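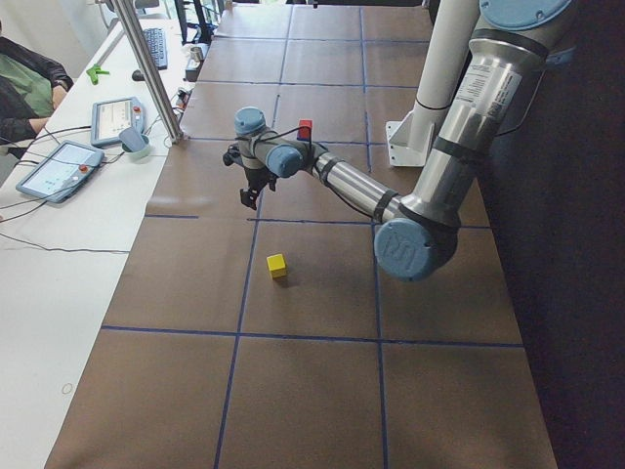

## Dicas de bancada para quem vai comparar garras

Quem já passou uma tarde inteira a trocar garras sabe que o cansaço vem quase sempre da mesa, e por isso é por aí que gosto de começar, com calma e um café ao lado (longe dos cabos, por favor!).

**Forre a mesa com papel pardo.** Estique-o bem e prenda-o por baixo. O papel não faz reflexos, aceita apontamentos a lápis e, quando ficar gasto, tira-se e põe-se outro. Por cima, marque uma quadrícula com fita azul-escura — a de pintor serve lindamente — e dê uma letra a cada coluna e um número a cada linha. Parece preciosismo, mas na semana seguinte, quando quiser repetir o ensaio da garra Zallov com a Grilel montada, vai agradecer a si próprio.

**Use cubos pequenos de cores vivas.** Um cubo é um objeto honesto: tem faces paralelas, pousa direito e deixa ver logo se a garra o apanhou torto. Eu faço 20 pegas com cada garra, sempre a partir das mesmas quadrículas, e só depois passo a coisas mais maldosas, como esponjas e tampas.

**Desça devagar nos últimos centímetros.** Guarde um ponto de aproximação bem por cima do cubo e outro à altura da pega, e reduza a velocidade entre os dois. Com dedos estreitos isto faz toda a diferença, pois um toque de lado empurra o cubo e estraga a comparação.

**Dê folga ao cabo da garra.** Leve o punho, à mão e sem pressa, até às posições mais torcidas que vai usar e veja onde o cabo puxa. Só então o prenda ao antebraço. Com a Tedesco apertei demais a abraçadeira e perdi 2 tardes à procura de uma falha que era apenas um fio esticado.

**Arrume as consolas do mesmo lado.** Ecrã virado para quem trabalha, botão de emergência desimpedido, nada pousado em cima. E os cabos encostados, que a mesa de apoio enche-se num instante. 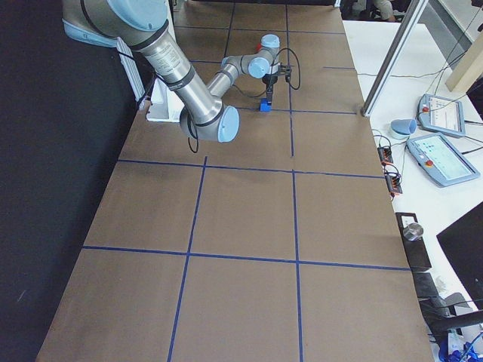 A leitora Zeslow escreveu a contar que prefere apontar a força de fecho no próprio papel, ao lado da quadrícula, e que ao trocar de garra volta sempre a medir o ponto da ferramenta, mesmo quando os dedos parecem ter o mesmo comprimento. Tem toda a razão, e eu devia ter começado por aí! Meça sempre, e guarde cada medida com o nome da garra, para não carregar a configuração errada numa manhã de mais sono.

Quanto ao papel usado, dobro-o e guardo-o na gaveta com a data escrita no canto. O último diz 2/4/23 e ainda tem os meus rabiscos sobre a Grilel.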